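Tustiner contact sessions: gallery
Reading time: 3 min

Tustiner is a study of one narrow question: how a robot controller should treat touch readings when part of the contact comes from a person and part from an object. Most tactile grasping sets are recorded with the robot alone at the table. A controller trained on those tends to read any pressure on the hand as the object, and it closes further when it should hold still.

The method is simple. Each trial is logged as joint positions, motor current and head camera video, and every contact interval is labeled afterward as person, object or both. The full set has 2,035 labeled intervals from 196 trials. Labels were made from the video first and checked against the current traces second. Where the two disagreed the interval was kept and marked as uncertain. 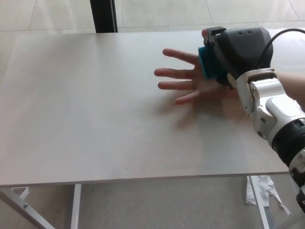
Person-only contact was the hardest class to separate. The current trace rises slowly and drifts, with no clear step at the start, and a threshold tuned on rigid objects misses the onset by several samples. Video helps, but only in part. With the teal-blue pad against the back of the hand near the knuckles, the four spread fingers are easy to find on the pale tabletop, while the wrist is hidden under the gripper assembly. Labelers were told to mark contact from the knuckle line and to ignore the fingertips, which move for many reasons. Motion blur in the fingers was not treated as evidence either way.

The Myklebust filter, our name for the short-window drift estimate used in the baseline, removed most of the false onsets in this class. It did little for mixed contact. Offsets are still late by 3 samples in the median case, and we have no fix for that yet – a longer window makes it worse.
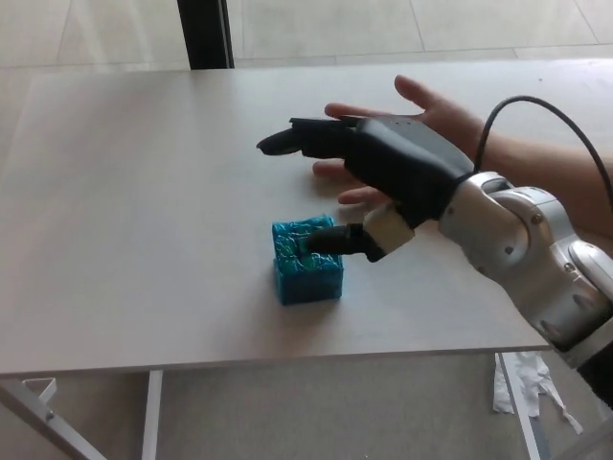
Black fingertip of the robot's thumb on the right side of the blue cube, human fingers spread under the palm.

Mixed contact was scored per finger. A single label for the whole hand hid the cases of interest, where one digit touches the object and another part of the hand touches the person. Per-finger labels raised agreement between labelers and made the errors easier to trace. The split has 5 folds, divided by trial, so that no trial appears in both training and test data.

Label files use the Alico format, plain text, one row per interval. The Werkia loader reads them directly. The July release corrects a sign error in the thumb current channel; results computed on the earlier files should be run again.

Comments

gridfold: Is the uncertain flag per interval or per finger? The readme says both.

Reply from Tustiner: Per finger. The readme has been corrected.

m_okt: Ran the loader on the July files. Works, but the thumb column is now last – this broke my script.

pale_servo: Would like to see the drift estimate with the window length swept. One setting is not much to go on.

Contact: Tustiner project desk | Copyright Tustiner, all rights reserved | Back to top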